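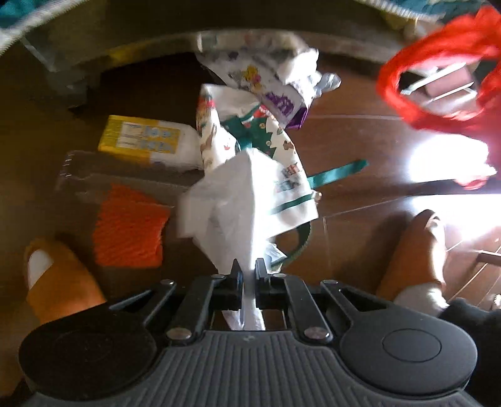
JOBS AND MACHINES

When a Robot Comes to Work

Pick up a plastic bag. You probably did not think about it at all. Your fingers found the edge, closed, and lifted. If the bag slipped, you squeezed a little harder.

For a machine, a bag is one of the hardest things to pick up. A box has flat sides and stays the same shape. A bag folds, crumples and slides. It can look one way now and a different way a second later. The black gripper in the picture has two fingers, and they are closed on the edge of a white plastic bag. A person is holding the tool by hand. Using a tool like this is one way that people show machines how a job is done.

What is automation?

Automation means having a machine do a job, or part of a job, that a person used to do. A dishwasher is automation. So is a door that slides open when you walk up to it. Some automation is a robot, which is a machine that can sense things around it and move to do a task.

Most robots do not look like the ones in movies. Many are just an arm with a gripper on the end. A gripper does the work of a hand, but a simple one. Your hand has five fingers and can feel if something is soft, cold or sticky. A gripper with two fingers can only pinch, so it has to pinch in the right place.

A place where things get sorted

Casora is a company that sorts returned goods. When people send back things they bought, the boxes go to a large building where workers open them. Inside might be clothes, toys, gift bags or wrapping. Every item has to be looked at and put in the right bin.

There are 68 people working in the building. For years, all of the sorting was done by hand. In April the company put in 2 robot arms at the end of the line. The arms pick up empty bags and loose packaging and drop them into bins for recycling.

Bernice Aidoo has been a sorter there for 20 years. Before the arms came, she spent a large part of her day bending down to pick up bags and wrapping. Her back hurt most evenings. Now she does less bending. She spends more time checking items to see if they can be sold again. She looks for stains, missing buttons and broken zippers. The robot arms cannot do that work.

How does a robot learn to pick up a bag?

There are different ways to teach a robot. One way is to write out every move as a list of steps. This works well when things are always in the same spot. It does not work well with bags, which never land the same way twice.

Another way is to show the robot many examples. A person holds a gripper and uses it to do the job. They pinch the edge of a bag and pick it up, again and again. A camera on the tool records what the gripper sees and how it moves. A computer studies the recordings and looks for patterns, such as where the fingers should go when a bag is lying against something else.

The computer needs a lot of examples, with different bags, different floors and different light. A shiny floor in bright sun can be confusing for a camera. So can two white bags lying together, when it is hard to tell where one ends and the other begins.

What changes for the workers?

Some changes are good. Heavy or boring work can be given to a machine. There may be new jobs, too. Colleen Robichaud used to sort shoes. She took a training class and now looks after the arms. She cleans the grippers, changes worn parts and stops the line when something gets stuck. Stuck bags are the most common problem — the plastic wraps around a finger and will not let go.

Other changes are harder. When a machine does part of a job, a company may need fewer people for it. Workers may worry about their pay or their hours. Learning a new job takes time, and not everyone wants to do it. Some of the sorters at Casora liked the old way because they could talk to each other across the table. The arms are noisy and stand behind a fence, so that part of the room is quieter in one way and louder in another.

Words to know

Automation: using a machine to do work that people did before.

Gripper: the part of a robot, or a tool held in the hand, that grabs things.

Sensor: a part that lets a machine notice something, such as light, touch or heat.

Try it yourself

Use kitchen tongs to pick up a plastic grocery bag from the floor. Then try a small box. Which one was easier to hold by the edge? Ask an adult before you borrow the tongs, and put the bag away when you are done.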